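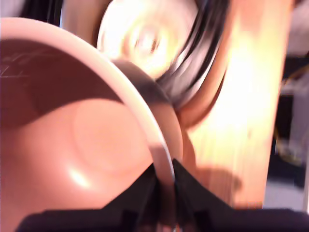 # Your questions about our peel-off base coat

I'm Gus, and I run this little nail blog from Grirkent. Ever since I started raving about the Dela peel-off base, my inbox has been full of questions (keep them coming, I love it!). These are the ones I get most.

**What does a peel-off base coat do?**
It goes on under your polish in place of a regular base. When you're tired of the color, you lift an edge and the whole thing comes away in one piece. I wear glitter so much more now that I don't have to soak it off with cotton and foil!

**How long will my manicure last?**
On me, two or three days. My friend Bram Desmet gets five out of it, but he also wears gloves for the dishes every single time. If you want a full week, use a normal base.

**How thick should I put it on?**
Thicker than you'd think. One thin coat dries fast but sticks in patches and then peels in crumbs. I do one generous coat, leaving a tiny gap at the skin.

**How do I know it's dry?**
It goes on milky white and turns clear. Mine takes about 8 minutes. If you still see cloudy spots near the cuticle, wait a bit longer – polish over a wet base will bubble, and then you get to start over.

**Can I use it under gel?**
I've tried it under the Cuypers gel colors and it worked okay on short nails. On long ones the tips popped off by the next morning. Check the label on your own gel first, as some of them want their own base.

**Will it hurt my nails?**
Mine have been fine, and I've got thin, bendy ones. The trick is to never force it. If a corner won't lift, hold your hands in warm water with a drop of oil for a few minutes and slide an orange stick underneath. Ripping at it dry is how you lose layers.

**My polish came off in the shower. What did I do wrong?**
Probably nothing! Most of these bases are water based, so long hot showers loosen them. Wrap your top coat over the free edge of the nail and try doing your nails after the shower, with a good couple of hours before bed.

**Which top coat goes best with it?**
Retard, which has a funny name and a slow dry, but it stays flexible and that helps everything peel in one sheet. Very fast-drying top coats shrink on me and pull the tips up.

**My bottle has gone stringy. Can I save it?**
Sometimes. Don't add polish thinner, it turns the stuff to rubber (I killed half a bottle that way in October). Close the cap, roll the bottle between your palms and see if it loosens up. Wiping the neck after each use keeps it good for longer.

**Is it okay for kids?**
My niece adores it, but go by the age on the label, and skip it for little ones who still chew their nails.

**Do you have swatches?**
So many – 849 at last count, all sorted by color on the swatch page. Glitters are at the bottom.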